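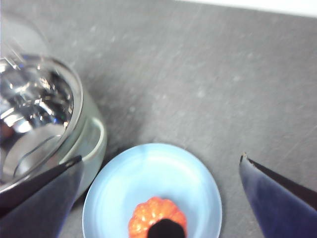
Keep the bad ones too, Elvira Llanos told me before I'd recorded a single episode, because you'll want them later and you won't be able to fake them. I nodded and then spent my first afternoon deleting every attempt that looked clumsy. So this section is partly a confession.

3.2 Collecting the demonstrations

All of the Givmont episodes were collected at our Flokoscombe lab, on one countertop against a white wall, with a person driving the arm by hand. There were four of us taking turns. We capped each episode at 45 seconds, and if you ran over, the recorder stopped you mid-move (it felt rude every time). The final count was 191 episodes, after we'd put back the clumsy ones I could still find in the backups.

I had a written script for the first batch. Start here, go there, close the fingers, lift, let go. The trouble with a script is that everybody gets good at it, and by the end of a morning our arm paths looked nearly the same. A policy trained on that batch did fine until we shifted the plate a little, and then it reached for the old spot and just hung there. After that I threw out the script and gave people a goal and nothing else. The paths got messier right away, with more wandering and more second tries, and I was a lot happier with the data.

We also stopped trimming the travel between objects. I'd been treating those parts as dead time, but the policy has to learn them as much as it has to learn the grasp. The wrist camera smears badly during fast moves, and we left that in as well.

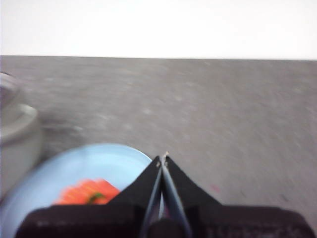 Why not just drop the blurry frames before training, one reader of an early draft wanted to know. Fair question! I tried it. The arm at run time sees blur whether I like it or not, and the version trained on sharp frames alone got jumpy whenever it sped up. It would slow down, find its place, speed up and get lost again. I haven't tested this carefully enough to put a number on it, so please take it as a lab story for now.

The other thing we settled on early was a second view. A wrist camera is great once you're close, but it loses track of where everything sits as soon as the fingers fill the picture. The fixed camera takes care of that, and it's also what I used for checking labels — one glance and I knew the layout.

Figure 3. Fixed view of the countertop, with the cooking pot on the left and the pumpkin on the blue plate on the right.

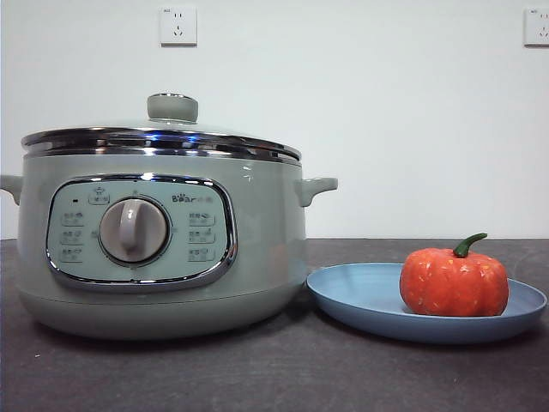 Labeling took longer than recording. I went through a full batch in nearly 90 minutes on a good day, marking where each reach started and ended and whether the grasp held. We used Fosirar for this, our own small labeling tool, and its only real trick is that it plays both views side by side. Where two of us disagreed on when a reach began, we kept the earlier mark. I can't defend that choice very well, but we made it once and stuck to it all the way through August.

Contact: Givmont project, Flokoscombe | © 2019 the authors | Back to top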